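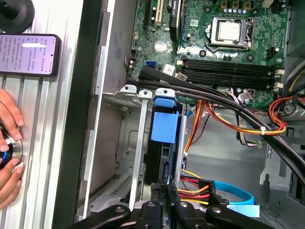 June 4, 2022

Bench 2, the old Cabral desktops. Strip, test, refit, log. Carrying on from where Stepan left off, his notes are on the back of the delivery sheet and I can read most of them.

Lot is 16 machines from the Petex office clearance. Plan still as agreed in January: get as many as we can into decent shape for the Grisia reading rooms, cannibalise the rest. Miroslava wants them all on the same memory and the same drive size so there's one disk image and no arguing later.

Case on the bench now is number 7 on the sheet. Lid off, cooler off, RAM out. All four slots bare. CPU still in its socket, lever bar along the bottom edge. Leaving it there. Do NOT lift it for the sake of a look, we bent pins on number 3 that way and that board is now spares. (My fault, yes.)

Paste: wiped the heat spreader with isopropyl and the lint free cloth, two goes. Kitchen roll leaves bits. New paste goes on only when the cooler is in your other hand ready to go down, last time I did three in a row and then got called to the phone and had to wipe the lot off again.

Cables are the nuisance in this model. Thick black bundle goes right across the middle, over everything, and the orange/red/yellow power wires loop underneath it held with one white zip tie. You want that tie to stay put until the memory is in. Cut it early and the whole bunch springs up over the slots. Ask Gangadharan, he has now cut two of them early. If you do have to cut, side cutters with the flat face towards you, and keep the tip away from the yellow.

Order that works for me:
Battery out, meter it, back in or swapped. Coin cell, left side of the board under the expansion slots. Anything under 2.8 V goes in the tub.
Memory in, matched pair, push till the white latches close by themselves. If you're forcing it it's the wrong way round.
Cooler on, four-pin fan lead to the black header right of the socket. Check the lead isn't under the fan blades, the length is awkward.
Drive next, then dress the cables, then lid.
First power up with the lid off, sit and watch the fan.

Drive: still the original in the cage, black one with the blue plastic carrier tab on top. Tab pulls up and the carrier slides, but only after the data and power are both off. Power plug is the stiff one. Rock it along the long side, never across. The blue SATA lead you can leave connected at the board end, saves hunting for the port afterwards. It's down the left edge of the board, near a white sticker, and easy to miss when the cable bundle flops over it.

All pulled drives go to Despina for wiping before anything else happens to them. Not on the windowsill, not in the drawer, in her crate. She logs the serials. Petex want a certificate per drive and they've already emailed twice.

Blue carriers: keep every one. We're short and the replacement ones from Netberg don't click in properly, they rattle. Miroslava tried a bit of foam tape on one and it held but the carrier then wouldn't come out without pliers. So no foam tape please.

Old PCI slot: there's a white one on these boards next to the black one. Stepan's note says two of the lot came with some sort of serial card in. If you find one take it out, label it, shelf above the soldering station. Ostap wants them for the weighing scale thing.

Memory count from this morning. 63 sticks in the box after sorting, good ones only, which is enough for four each if every machine gets finished, barring the one. We won't finish every machine. Two each is fine for what the reading rooms want, so start with pairs in the slots nearest and furthest as per the diagram taped inside the cupboard door. Don't go by slot colour, they're all black on this board so it tells you nothing.

Test run is 20 minutes of memory test, then 70 minutes burn in with the lid ON. Lid on matters, temps are meaningless otherwise. Write down the highest CPU figure not the last one.

Log so far
no 1 – done, passed, shelf
no 2 – done, passed, fan a bit loud, shelf anyway
no 3 – bent pins, spares
no 4 – passed second time, first time one stick was bad
no 5 – no post. Swapped power supply, still no post. Capacitors near the socket look ok to me but want Ostap to have a look, his eyes are better
no 6 – passed
no 7 – on bench, see above

Dust: the cages are perforated and the fluff sits in behind the holes where the brush doesnt reach. Short bursts of air from the drive side, outwards, and hold the fan still with a finger. Do it by the back door, the extractor over bench 1 just moves it about. Metal rail by the cage has a sharp corner at the bottom on at least two of them, plasters are in the tin by the kettle.

Also the screws. Case screws in the egg box, drive screws in the jam lid, they are NOT the same thread and somebody has mixed them again. Spent ages picking through. Coarse one in a drive hole will strip it first turn.

To buy / ask:
small zip ties, white or black, dont mind
isopropyl, last bottle is a third full
coin cells, one more strip
ask Gangadharan where the second anti static strap went
ask Netberg if they'll take the rattly carriers back

Gangadharan is taking over bench 2 after lunch. Paste syringe is in the top drawer with its cap on, please put it back with the cap on. Number 8 is under the bench with the lid screws already out and in the eggbox.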